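「三秒ルール」って本当? うわさを疑ってみよう

床に落としたクッキー。あわてて拾って「三秒以内だからセーフ!」と口に入れたことはありませんか。

言った人は、たいてい自信まんまんです。でも、ちょっと待ってください。どうして三秒なのでしょう。四秒ではだめなのでしょうか。そもそも、だれが決めたのでしょうか。

わたしは、こういう「みんなが言っているけれど、だれも確かめていない話」を聞くと、背中がむずむずします。今回は、台所や食卓でよく聞く言い伝えを、ひとつずつ疑っていきます。疑うといっても、いじわるをするわけではありません。「それ、ほんと?」と聞いて、自分の頭で考えてみるだけです。

そのうわさ、いくつ知ってる?

まずは三秒ルールから。

細菌(さいきん)は、目に見えないほど小さな生き物です。足はありませんし、時計も持っていません。「一、二、三、よし、乗りうつれ!」と相談しているすがたを想像するとおもしろいのですが、そんなことは起こりません。床に細菌がいて、そこに食べ物がふれたら、ふれたとたんに、いくらかはくっつきます。

では、時間はまったく関係ないのかというと、そうとも言いきれません。長く置いておくほど、うつる数がふえることはあります。ただ、それよりもずっと大きく結果を変えるのが、食べ物の水分です。切ったスイカのようにぬれたものには、細菌がとてもうつりやすい。かわいたおせんべいには、うつりにくい。床が何でよごれていたかも大事です。生の肉のしるがこぼれた床なら、一秒でもだめです。

つまり「三秒」という数字は、いちばん知りたいことに答えてくれません。

それなのに、このルールはなくなりません。わたしの考えでは、理由はかんたんです。食べたいからです。おいしそうなものを捨てるのはくやしいので、食べてよいと言ってくれるルールがあると、つい信じたくなります。国や地域によっては「五秒ルール」とよばれていて、数字までちがいます。自然のきまりなら、国がちがっても同じはずですよね。このあたりも、あやしいと思ってよいところです。

「食べたけど、おなかはこわさなかったよ」という人もいるでしょう。それは本当のことだと思います。でも、こわさなかったのは三秒以内に拾ったからなのか、たまたま床に悪い細菌がいなかったからなのか、それだけではわかりません。

次のうわさ。「銀のスプーンを紅茶のポットに立てておくと、お茶が冷めない」

これは、ヴァンドナインという会社の古い料理カードに書いてあるのを、知り合いのシーマ・チャウハンさんが見つけて教えてくれました。カードには「昔からの知恵」とだけあり、理由は書いてありません。「昔から」と書いてあるときは、とくに気をつけましょう。昔の人はたくさんのことを知っていましたが、まちがいもたくさんしていました。

考えてみましょう。金属は、熱をよく伝えます。とくに銀は、金属のなかでもいちばんと言ってよいほど熱を伝えます。熱いお茶に冷たいスプーンを入れると、お茶の熱はスプーンに移ります。そしてスプーンの柄(え)から、まわりの空気へ逃げていきます。冷めにくくなるどころか、ほんの少しですが、冷めるのを手伝ってしまいそうです。

では、ポットそのものが金属だったらどうでしょう。ぴかぴかのステンレスのポットは、いかにも冷めやすそうに見えます。ところが、話はそうかんたんではありません。

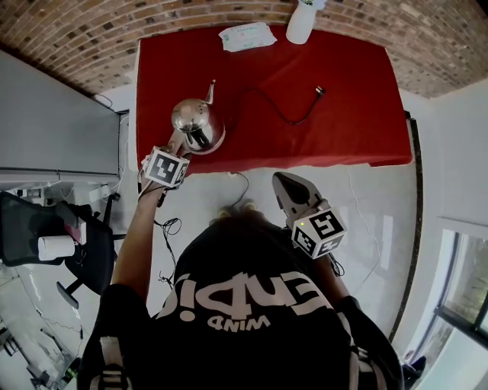

熱の逃げ方には、いくつかの道があります。ひとつは、さわっているものへじかに伝わる道。ひとつは、あたたまった空気が上へのぼって、熱を運んでいく道。もうひとつは、光のなかまになって飛び出していく道で、放射(ほうしゃ)とよばれます。たき火に顔を向けるとほおが熱くなるのは、おもにこの放射のせいです。

よくみがかれた金属の表面は、放射をあまり出しません。だから「金属だから何でも冷めやすい」と決めつけると、まちがえることがあります。しかも、お茶が冷める大きな原因は、湯気です。水は湯気になるとき、まわりから熱をうばっていきます。ふたを開けたままにしておけば、どんなにりっぱなポットでも、お茶はどんどん冷めます。

そうなると、材料のことでけんかをする前に、まずふたをしめたほうがよさそうです。

ここで、「じゃあ、やってみればいいじゃないか」と思った人がいるはずです。たいへんよい考えです。ただし、実験にも落とし穴があります。

失敗した実験の話

土曜日に、エウヘン・ボンダルチュクさんという理科好きの人が、近所の子どもたちと「白いカップと黒いカップ、どちらのお湯が早く冷めるか」をくらべました。結果は、黒いカップの勝ち。みんな大さわぎで、「黒は熱を逃がす色だ!」とノートに書きました。

わたしは、そのノートを見せてもらって、いくつか質問をしました。

カップの厚さは同じでしたか。いいえ、黒いほうがうすかったそうです。

お湯の量は同じでしたか。白いほうには200ミリリットル、黒いほうには178ミリリットル入っていました。量が少ないお湯は、それだけで早く冷めます。

置いた場所は同じでしたか。黒いほうは、開いた窓のそばでした。

さて、この実験から「黒い色のせいで早く冷めた」と言えるでしょうか。言えません。色のほかに、厚さも、量も、風もちがっていたのですから、どれのせいなのか、だれにもわからないのです。

ボンダルチュクさんはがっかりしていましたが、わたしは、この実験はやってよかったと思っています。お湯の量まできちんと書いてあったおかげで、どこがまずかったのかを見つけられました。書いていなければ、あとから疑うこともできません。

くらべたいものをひとつだけ変えて、ほかは全部同じにする。これが実験の基本です。言うのはかんたんですが、やってみるとなかなかむずかしい。大人の研究者でも、うっかりすることがあります。

それから、一回だけで決めないこと。一回目は黒の勝ち、二回目は白の勝ち、ということもあります。何度もやって、いつも同じ結果になるかを見なければなりません。

「かいてある」は「正しい」ではない

もうひとつ、食卓のうわさを疑ってみます。

お店の棚に「水がまろやかになる」と書かれたコップが並んでいたとします。名前を仮に「ブルカ」としておきましょう。箱には、笑った家族の写真と「飲めばちがいがわかる!」の文字。

まろやか、とは何でしょう。甘いこと? 冷たいこと? やわらかい感じ? 「まろやか」は、はかりにも温度計にも出てきません。はかれない言葉で書いてあると、「ちがう」とも「ちがわない」とも言えなくなります。売る人には便利ですが、買う人にはちっとも便利ではありません。

しかも、人の舌はだまされやすいのです。「これは高いジュースだよ」と言われて飲むと、いつものジュースでもおいしく感じることがあります。うそをついているわけではなく、本当にそう感じてしまうのです。わたしもやられたことがあります。ジュベールという店で出された水を「さすがに山の水はちがう」とほめたら、水道の水でした。

だから味をくらべるときは、どちらがどちらか、飲む人にわからないようにします。できれば、コップをわたす人にもわからないほうがいい。わたす人が答えを知っていると、つい顔に出てしまうからです。

さっきのコップなら、こんなふうに調べられます。同じ水を、同じ温度で、「まろやか」のコップとふつうのコップに入れておく。しばらくしてから、見た目が同じ紙コップに移しかえ、底に小さく印をつける。飲む人は目をつぶって、どちらがまろやかかを答える。これを何度もくり返します。

ここで注意。どちらかを選ぶだけなら、でたらめに答えても、半分くらいは当たってしまいます。七回やって五回当たったとしても、「すごい!」と飛び上がるのはまだ早いのです。コインを七回投げて、表が五回以上出ることは、そんなにめずらしくありません。うそだと思ったら、ぜひ投げてみてください。

おじいちゃんの知恵は全部うそ?

ここまで読んで、「じゃあ、昔からの言い伝えは全部でたらめなんだ」と思った人。それも疑ってください。

たとえば「切ったリンゴを塩水につけると茶色くなりにくい」。これは、本当です。リンゴが茶色くなるのは、切り口のなかの成分が空気の酸素(さんそ)とくっつくからで、酵素(こうそ)というものがそれを早めています。塩は、この酵素のはたらきをじゃまします。レモンのしるでもうまくいきますが、こちらは、すっぱさがきくのと、レモンのなかのビタミンCがきくのとで、しくみが少しちがいます。

「ゆでたまごは、生まれたての卵だとからがむきにくい」というのも、本当の話です。新しい卵の白身には二酸化炭素(にさんかたんそ)が多くふくまれていて、日がたつと、からの小さな穴からぬけていきます。すると白身の性質が変わって、うすい皮からはがれやすくなるのです。

反対に、いまだによく聞くのに、あやしいものもあります。「肉の表面を焼きかためると、肉のしるが閉じこめられる」という話です。焼いた肉をお皿にのせておくと、しるが出てきますよね。閉じこめられているなら、あれはどこから来たのでしょう。表面を焼くとおいしくなるのは本当ですが、それは、こんがりしたところに新しい香りや味ができるからです。「おいしくなる」は合っていて、「なぜなら」のところがちがっていたわけです。

こういう、半分だけ正しい話がいちばんやっかいです。やってみるとうまくいくので、理由のほうまで正しいと思ってしまいます。

本のなかにもまちがいはあります。わたしが子どものころ大事にしていた『ウルトモント科学読本』には、「舌の先は甘さだけ、奥は苦さだけを感じる」という地図がのっていました。わたしは八月の自由研究でそれをそのまま写し、花丸をもらいました。ところが、舌の先でも苦さは感じます。砂糖をぬったり、こいお茶をたらしたりすれば、自分の舌ですぐに確かめられたのに、わたしはやりませんでした。本に書いてあったからです。花丸は、いまでも少しはずかしいです。

もちろん、この文章にもまちがいがあるかもしれません。リンゴの話なら、お皿を二枚出して、片方のリンゴだけ塩水につければ確かめられます。切る大きさと、置いておく時間は同じにしてください。包丁を使うときは、大人といっしょに。

ところで、冒頭のクッキーはどうするか。わたしなら、かわいたクッキーで、きれいにそうじした自分の部屋の床なら、正直、まよいます。そして、まよったときは食べません。三秒でも、一秒でも。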